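Rekham hall to host a morning for anyone planning a funeral or a memorial

I've been banging on about this for ages, so I'm very happy to say it's going ahead. In August the hall at Rekham is opening its doors for a drop-in on funerals, memorials and all the paperwork that lands on you when someone dies. It starts at 10am and you can turn up whenever you like until 2.

When my aunt died I had no idea who to ring first. I wrote her death notice at the kitchen table at midnight and left out one of her sisters (I'm still hearing about it). So there'll be a table just for writing notices, run by Ikechukwu Obi, who has been taking them down over the phone at the Cirnness paper for 18 years. Bring dates, bring the spellings of names, and bring a list of the family if it's a big one!

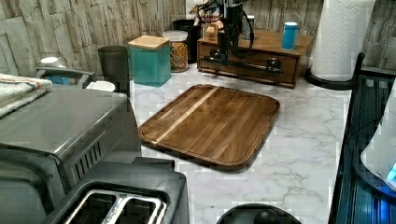 A wooden board on a marble-patterned worktop.

Maximiliano Painemal is coming over from Domínguez, the funeral directors in Cirnness, to talk about costs. I asked him whether people would feel they were being sold to and he said he's leaving the brochures in the car. He'll go through what a simple cremation includes, what you can do yourselves, and what you're allowed to say no to. Plenty of us don't know you can hold a service without a hearse, me included until last year.

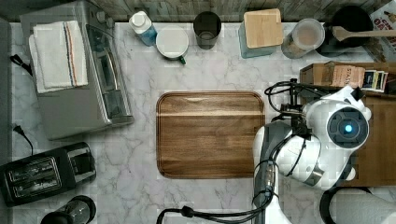 The Ultach singers have said they'll do a few of the hymns and songs that get asked for most, so you can hear them sung before you choose. They're on at noon. I've put in a word for something cheerful as well.

It's free to come in. The hall has had a grant of £250 towards the heating and the printing, and there'll be a booklet to take home with the phone numbers in it. Tea and cake are by donation. Parking is round the back, but the gate is narrow, so if you've got a van leave it on the road. If you can't manage the steps, use the side door and give the bell a good long push, it's a bit feeble.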